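Bon, petit fil archéo du jeudi, parce que je reviens de Flornesum et que j'ai encore de la terre dans les chaussettes.

Flornesum, c'est un atelier de potiers gallo-romain repéré pendant un diagnostic, avant la construction d'un lotissement. Au départ on attendait un fossé et deux trous de poteau. On a eu deux fours !

Le plus grand est superbe. La sole est encore en place, avec ses trous pour laisser monter l'air chaud, et l'alandier est tellement rubéfié qu'on dirait de la brique pilée.

Juste à côté, le dépotoir. Mon endroit préféré – tous les ratés de cuisson finissaient là : cruches affaissées, bols collés les uns aux autres, un couvercle soudé à son pot. Le potier a dû passer une sale journée.

On en est à 2000 tessons lavés, dont 385 bords. Les bords, c'est ce qui me fait lever le matin : avec la forme de la lèvre on peut situer une cruche dans le temps, parfois à une génération près.

D'après la monnaie trouvée sous la sole, l'atelier tournait vers l'an 200. Je reste prudente, une monnaie peut traîner longtemps dans une poche avant de tomber.

La fouille est financée par Sönmez, l'aménageur, et c'est Droten qui fait les prélèvements de charbon. Résultats en mars, si tout va bien (je n'y crois qu'à moitié, les labos sont débordés).

Pour les dessins, je passe tout sur Hosto le soir. Ça rame dès qu'on charge une planche entière, mais les profils sortent propres et je n'ai plus à repasser à l'encre, alors je râle moins qu'avant.

La suite après les fêtes, avec le petit four, qui a l'air d'avoir été réparé plusieurs fois !

Dernière mise à jour : 26/12/19

Commentaires

marne_et_silex : Le couvercle soudé, on veut le voir !!

tessonophile : Pâte claire ou pâte grise, les cruches ?

lulu_du_62 : Merci pour le fil, ma fille veut faire ce métier maintenant.

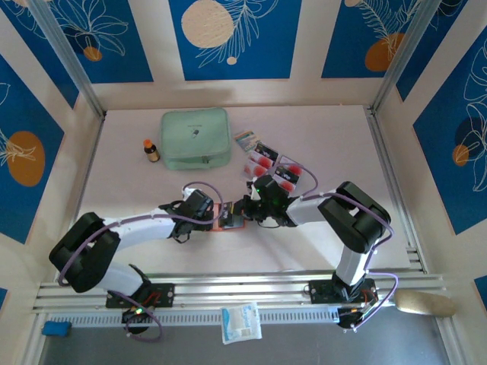
À quoi servaient les trous dans la sole du four ?

Ils laissaient monter l'air chaud du foyer vers la chambre où étaient empilés les pots.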